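Subject: Re: [office-equip] Toner yield on the Justeck 346, third-party drums

On a September evening the list got this:

> We run two Justeck 346 printers in a small insurance office and go
> through a lot of toner. The Aritz cartridges have been fine but the
> price went up again. Has anyone tried the Zakska ones? Also, does the
> drum have to be changed at the same time as the toner, or is that
> just what the dealer wants us to think? Ours is showing a gray line
> down the left side of every page.

Two separate questions there, so I'll take the drum first.

The drum and the toner are separate parts on the 346. You can change one and leave the other alone. The dealer may be thinking of the older model, where both came in a single unit. On yours, the drum slides out after you take the toner out, and it has a green tab on the right.

A gray line in the same place on every page is usually the drum or the corona wire. Try the wire first, as it costs nothing. Take the drum out, find the small slider on top, and run it back and forth ten times or so. Put it back in the home position when you're done. If you leave it halfway you will get a black stripe and think you broke something. I have done this more than once.

If the line is still there, print the test page from the service menu (hold Go and Cancel while you switch it on). If you see a mark that repeats down the page at even spacing, the drum has a nick and needs to be replaced. If the line is solid from top to bottom, it could also be the wiper blade, and that comes with a new drum anyway.

Now the toner. We have 52 printers across our branches, most of them the 346. We moved to Zakska last year on everything except the check printers. Black text looks the same to me. Solid areas are a little lighter, and you notice it on letterhead with a heavy logo. Fit is fine. We had one leak, and Zakska sent another cartridge without asking for the bad one back.

Two things to watch for:

The printer will show "non-genuine supply" at startup. Press OK and it goes away. Firmware 103 makes you press it after every sleep, so stay on the older version if you can. Turn off automatic updates before you put the first one in.

The low toner warning comes up too early with the Zakska chip. We ignore it and change the cartridge when the print starts to fade.

For empties, we keep a bin in the supply room at each branch and keep it separate from the ordinary trash. Tan picks up once you have 100 or more, and they take any brand as long as each one is bagged.

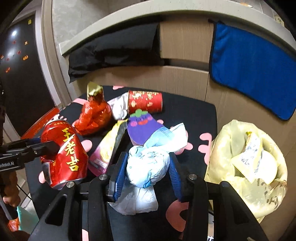
Tan stopped doing free pickup in our area, according to Marlow, and smaller offices there now have to drop the cartridges off at the depot themselves. I haven't heard that from our driver, but call them before you start saving up empties.

One more note on price. Zakska will quote you less by the case than what is on the web page, but you have to ask for it. A case is six for the 346. Check the date on the box when it arrives and use the oldest first.

If the wire cleaning doesn't fix the line, post what the test page looks like and which firmware you have.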